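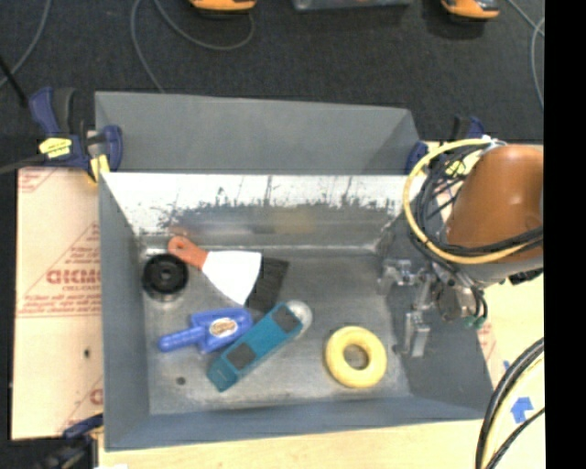 Skillolden has completed the first stage of a bench comparison of two robot grippers for bin picking, the task of lifting mixed items out of an open container one at a time. The work was carried out at the company's test shop during September, using a single arm so that the two grippers could be judged under the same conditions. Items were chosen for their differences in shape and surface: a putty knife with a reddish-orange handle lies on the same scuffed metal floor as a thick pale-yellow ring and a black, wheel-like round piece, and each calls for a different approach from the fingers. The bin is held in position with clamps, and its location relative to the arm was checked at the start of every session.

The first gripper, supplied by Górecki, uses rigid metal fingers with fixed tips. The second, from Rarum, has fingers that bend slightly under load. Each was given 800 pick attempts, divided evenly between a bin with items spread out and a bin with items touching or overlapping. An attempt was recorded as a success only if the item was lifted clear of the walls and released in the tray on the first try.

Results were close when the items were spread out. In the more crowded bin, the Górecki gripper had the better record with flat tools, as its tips could be brought down nearly level with the floor. The Rarum gripper performed better on round and ring-shaped items, which it held more securely while the arm was moving. Across both conditions, the Górecki unit succeeded in 72 percent of attempts. The figure for the Rarum unit is being reviewed after a pressure setting was found to have changed partway through the series, and it will be released once the affected attempts have been repeated.

Skillolden also reported on matters of daily use. Changing from one gripper to the other took around 14 minutes, including the calibration check. Cable routing required attention with both units. Operators were instructed to limit rotation of the last joint during long sessions, and a revised cable guide is now being drawn up for the next stage. Attempts near the walls of the bin were slower than those at the center, as the arm had to take a steeper path to keep the gripper clear of the rim.

The second stage will compare controllers. The arm will be run first with its present controller and then with a unit from Sarkow that adjusts grip force during the lift. The item set, the bin and the scoring rules will remain unchanged. A limited number of trials with lower lighting is also planned, to determine how far the results depend on the quality of the camera view.

A written report on the first stage, including the item list and the full scoring rules, will be available to partner firms on request. Firms wishing to submit a gripper for a later stage should contact the Skillolden test office and provide mounting drawings with their application.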